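Uko opens repair and cleaning workshop in Sodbridge

Sodbridge, 20 August 2024

Household repair and reuse charity Uko has opened a new workshop in Sodbridge, giving the town its first permanent place to have tired household goods cleaned, checked and packed for a second home. The workshop takes up the ground floor of the former Valtonen stationery warehouse on Brovau Street and measures 280 square metres, more than twice the size of the unit Uko had been renting on the edge of town.

Doors opened to the public at the start of the week after a trial run that began in May. During the trial, 1,667 items passed through the building, from lamps and bread bins to board games, picture frames and a very heavy set of kitchen scales that has since gone to a family in the next village. Most were dropped off by people who live within walking distance.

Toivo Pesonen, who leads the project for Uko, said he was delighted with the response.

"We had hoped for a steady start and what we got was a queue," he said. "People turned up with bags and boxes and stayed to talk about what was in them. One lady brought in her late aunt's entire collection of cake tins, all of them with a story, and we had every one clean and on the shelf by teatime. It has been a really happy few months, and now that we have the whole floor to work with I can't wait to see what comes in next."

The idea behind the workshop is a simple one. Goods arrive at the counter, where they are looked over and given a ticket. From there they go to one of nine cleaning tables, each covered in fresh white paper at the beginning of a session. Small items are wiped down, dried and sorted into divided cardboard boxes, and anything that needs a new plug, a screw or a spot of glue moves on to the repair benches along the back wall. Finished items are priced and put out in the shop area, or set aside for one of the local groups that Uko supplies free of charge.

The paper may sound like an odd detail, but regular users of the old unit will know how fond the team is of it. It shows up every mark that comes off an item, it keeps small screws and washers from rolling out of sight, and when it is grubby it can be folded up and replaced in moments. A single roll lasts a table several weeks.

The divided boxes have their own following. They come flat, fold up quickly and keep things apart on the way to the shelves – handy for glass and china, and even handier for jigsaws that have been donated in pairs. Local businesses have been saving them for Uko since the trial began, and more are always welcome at the counter.

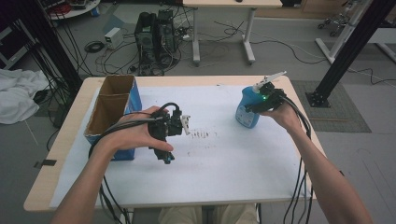

A cleaning table with its white paper, blue divided box and spray bottle.

The move has also allowed Uko to bring its computer and electrical work under the same roof as everything else. Until now, donated electrical goods had to be stored in a locked garage across town and collected by van once a fortnight. At Brovau Street they go straight from the counter to a testing area, where they are checked for safety before anybody puts a price on them. Items that cannot be mended are stripped for useful parts, and the rest goes for recycling.

"Electrical things were always our headache," said Pesonen. "You would take in a perfectly good radio and then have to tell people it would be a fortnight before we could even plug it in. Now it can be tested the same afternoon. We have had toasters come in after breakfast and go out again before the shop closed – I find that tremendously satisfying!"

Alongside the daily work, Uko is launching a programme of evening sessions for anyone who would like to learn the basics of cleaning and caring for household goods. The sessions cover everyday jobs such as removing old labels, freshening up wooden furniture, bringing back dull cutlery and getting limescale out of kettles. Each one lasts two hours and costs £9, with all materials included. Places are free for people receiving benefits and for full-time students.

The first sessions will deal with kitchen items, followed by toys and games in the autumn and decorations in the run-up to the winter holidays. No experience is needed. People are encouraged to bring one item from home to work on, as long as it can be carried in comfortably and fits on a table. Old clothes are a good idea.

Uko has also set up a loan shelf by the entrance. It holds 50 tools and pieces of equipment that can be borrowed for up to a week, among them a carpet washer, a steam cleaner, two sewing machines and a selection of hand tools. Borrowers need to show proof of address and leave a small deposit, returned in full when the item comes back.

The building itself has been given a careful refresh. The old loading doors have been kept and repainted, and the original Valtonen sign, found behind a partition during the works, now hangs above the counter. A level entrance has been put in from the street, the toilets have been rebuilt and there is space inside for prams and bicycles. Heating comes from a new system shared with the offices upstairs.

Pesonen said the team had been determined to hold on to the character of the place.

"Lots of people in Sodbridge bought their first school exercise books from Valtonen, and they tell us so as soon as they walk in," he said. "It would have been a shame to cover all that up. We found drawers full of old price labels as well, and we are using them in the shop until they run out."

Donations are accepted whenever the workshop is open. Uko is particularly keen to receive small kitchen goods, lamps, children's games with all their pieces, garden hand tools and storage boxes. It cannot take mattresses, large fridges, car seats or opened paint. Anyone with a larger piece of furniture is asked to ring first so that space can be found for it.

The workshop is open from 10am to 5pm, Tuesday to Saturday, with evening sessions starting at 6.30pm. Session places can be booked at the counter or by telephone, and a printed timetable is available from the library and the post office.

Notes to editors

Uko is a charity working to keep household goods in use. It runs workshops, a shop and a loan service, and supplies cleaned and checked items to local groups free of charge.

The Sodbridge workshop is at the former Valtonen warehouse, Brovau Street. The figure of 1,667 items covers everything booked in at the counter during the trial period, including goods later sent for recycling.

Toivo Pesonen is available for interview. Visits by press and school groups can be arranged through the workshop counter during opening hours.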